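Can it do the dishes yet?

Vesna Omerović tests robot hands at Nomineo, and her answer is short. "No. It can do parts of chores."

Folding, for instance, is slow. "A towel took it 207 seconds in June. I take ten." Sorting small items goes better. In a run of 100 picks on the Flumden job, she says, it missed 2.

What stops it? "Cables. Anything soft that moves when you touch it. A phone is easy, the cord on the phone is a week of work."

She would put one on a shop floor before she put one in a kitchen. "The shop keeps things in the same place. My kids don't."

The hand open over the carpet, then at the table with the phone slots: 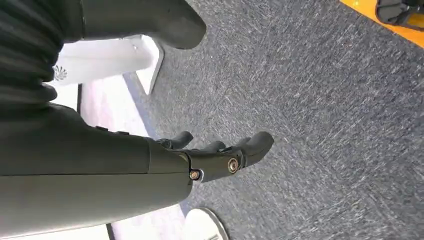
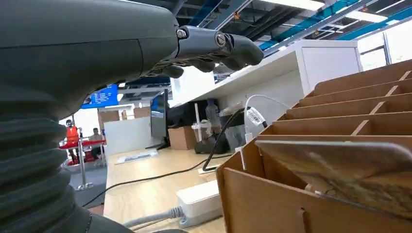
What it costs

"The hand alone is 3000 to repair," Omerović says. "I'd wait."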